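Setting up the two-arm bench for pipe work, and what your day looks like after

Tatu Mutiso, updated March 19, 2019

Quick version, did this for the Irness shop, same steps at Fiddale.

Cover the table first. Dark cover, white pipe, easy to see. Pipes side by side, open ends toward the front. Keep hands out once the arms are live — both of them.

Check cables before every run. Slack loop over each arm, nothing snagged. Then start slow.

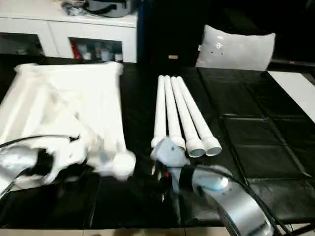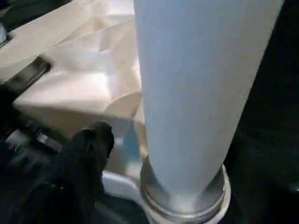
Grippers near the upright one, in the next two:

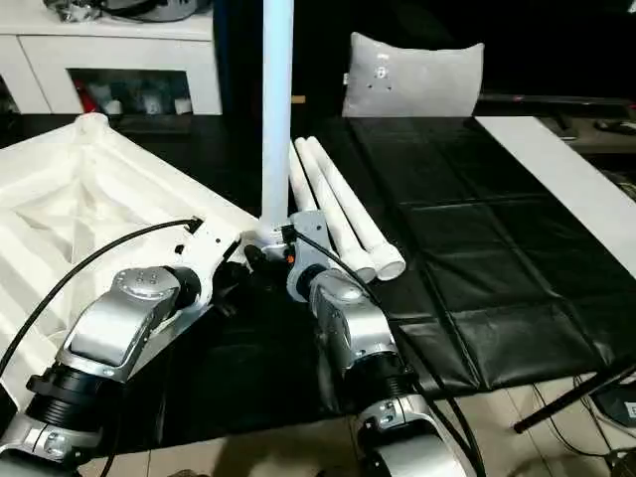
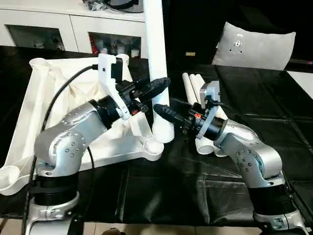 Who does the pipe work now that the arms are in?
Same crew. They stage parts, watch the run and take over when it stalls, so less bending and more waiting around. Pay stayed the same at Irness, ask about yours.

Swap people every 15 minutes, watching is more tiring then it sounds. Write down every stall, even the dumb ones. We had 52 in January and the list got us a better layout. Old hand jigs go on the bottom shelf, dont toss them.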